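1/ Writing up the gripper fault we had at Kovasstead in December, because two people have asked me for it and I'd like to have it in one place. No injuries. One bruised knuckle, if you want to be strict.

2/ Setup: two arms, a wood work surface, cloths and household items. The job is picking things up and putting them down again, over and over, with logging on. The gripper is driven by a small toothed gear, and finger opening is worked out from the motor position. There is no separate sensor on the fingers. Remember that part.

3/ We had 568 runs planned. The first 338 were dull. Some dropped items, a cloth that wouldn't come off the finger, normal stuff. 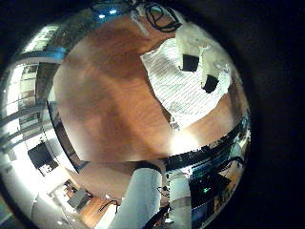 Wrist camera view, striped cloth on the wood.

4/ Run 339 the left gripper closed on a cloth, lifted it, and then opened in mid-air. The log said it was still closed. Xiaoqing Peng was on the stop button and let it finish, which was the right call under the rules we had then. We put it down as a dropped item and reset.

5/ The next two runs did it again. So now we had a gripper that was open and a controller that believed it was closed. Everyone's first guess was the wrist cable, and mine too. That cable gets bent a lot and we had already replaced it once in the fall.
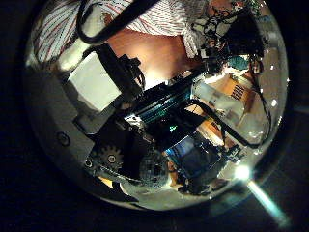
We swapped the cable. It cost us the rest of the morning and changed nothing. The old cable tested fine on the bench afterward, both straight and bent. I still have it in a drawer.

6/ Now the part that matters. After the cable swap Shaimaa Belhaj reached in to move a cloth that had bunched up. The arm was paused. Paused, in our setup, meant the arm joints were held. It did not mean the gripper was held. I had assumed it did and so had everyone else at the station.

7/ The controller restarted its gripper process, saw a position it didn't like, and ran a homing move. Homing closes the fingers all the way and then opens them. Her hand was between them. The force limit worked, the fingers are padded, and she pulled out with a red knuckle and some words I won't repeat.

8/ I hit the emergency stop about a second after it was any use. We shut both arms down and stopped for the day. Margareta Pîrvu took the incident report that afternoon, and she was good about it: what did each of you think "paused" meant, write it down separately, no talking. All four of us wrote the same wrong thing.

9/ Next day Ataberk Saraç pulled the gripper and opened the casing. The set screw that fixes the gear to the motor shaft had backed out partway. Under light load the gear turned with the shaft. Under a bigger load the shaft slipped inside it, and every slip moved the real finger position away from the logged one.
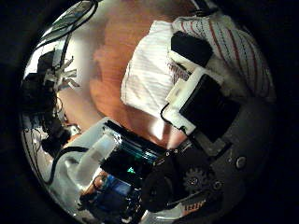

By the time he measured it the offset was big enough that a "closed" command left the fingers plainly open. Going back through the logs, the motor current on closing had been dropping since well before run 339. It was there to see, we just had no alarm on it.

10/ Why did the screw back out? Best answer I have: no threadlocker. The gripper had been rebuilt in October and the rebuild sheet had a line for torque but none for threadlocker. Benjamín Tapia did the rebuild and followed the sheet exactly. The sheet was mine.

11/ We checked the other gripper. Same rebuild, same sheet, screw still tight but dry. Redid both. While they were apart we also looked at the finger pads, which were fine.

12/ What we changed on the hardware side: threadlocker on the sheet, a paint line across the gear hub and shaft so a slip shows up when you look, and a check of that line at every shift start. Margareta wanted a finger position sensor as well. I agree with her – it's ordered, it isn't fitted yet. 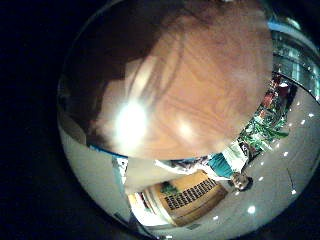 13/ What we changed in software: no homing without a person pressing a key. If closing current falls below 80 percent of the value recorded after rebuild, the run stops and won't restart until someone clears it. We tested that by loosening the screw on purpose with the arm locked out. It tripped on the first grasp.

14/ What we changed for people: hands go in only with gripper power off. There's a switch for it now on the table side, with a lamp. "Paused" is gone from the screen. It says ARM HELD / GRIPPER LIVE, or ARM HELD / GRIPPER OFF. Ugly, but I haven't heard anyone misread it.

15/ It adds time to every reset. There were complaints in the first week. Shaimaa did not complain.

16/ We threw out 3 runs from that morning and kept the ones before them, with a note that finger opening may be off. If you use that data, don't trust the opening value on the left side. The video is fine.

17/ Still open: I don't know when the slip started. The current drops slowly and then faster, and I can't point to one run. If you have a decent way of telling a slipping hub from a worn pad using current alone, please reply. I'll add the sensor results here once it's fitted.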